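In Praise of the Note to Yourself

I have a drawer full of them. Receipts with a word on the back, corners torn off envelopes, a bus ticket from February that says "ask about the plums." I have no idea which plums. I kept it anyway, and I'd like to make the case for keeping them, and for writing a lot more of them!

My phone can do all this, I know. It holds 423 notes at last count, and I have reread maybe a handful. They go in and they sink. Paper hangs around. It falls out of a coat, it turns up in a library book, it sits by the kettle looking at you until you do what it says. I think that small amount of nagging is wonderful, and I think we gave it up far too easily.

My neighbor Ghizlane Bensaid ran the fabric counter at Larnine for years and did the whole job on slips. Every customer's measurements went on one, folded, into her apron pocket. When the store brought in tablets she kept right on folding, and the younger staff started coming to her when the tablets went down (which they did, most Saturdays). She still writes her shopping that way, eleven items or fewer, and if it doesn't fit on the slip she doesn't buy it. I tried that for a month and ate better than I have in ages.
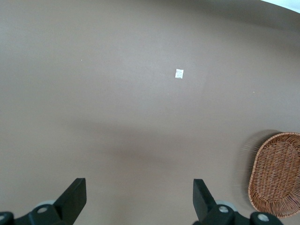
A small square of paper is plenty.

The size matters more than people think. Give me a full page and I start composing. Give me something the size of a stamp and I have to decide what I mean – call Kheri, fix hinge, the blue one. I love how bossy these notes are. I love that my handwriting on them is awful, too, and that I can tell from the slant whether I was on a train or leaning on a wall.

A friend in Pisstead disagrees with me completely. Hajar Hamdy throws out every scrap on Sunday night and says that if a thing was important it will come back to her. Sometimes it does. But she also missed her own cousin's recital, and I had it written down, on the back of a Tzavaras coffee card, in pencil, and I wasn't even invited.

So cut up some junk mail this week. Leave a stack by the door with a pencil that works, and another next to the bed. Write down the name of the song, or the thing your kid said about the moon. And if anyone remembers telling me about plums, please get in touch.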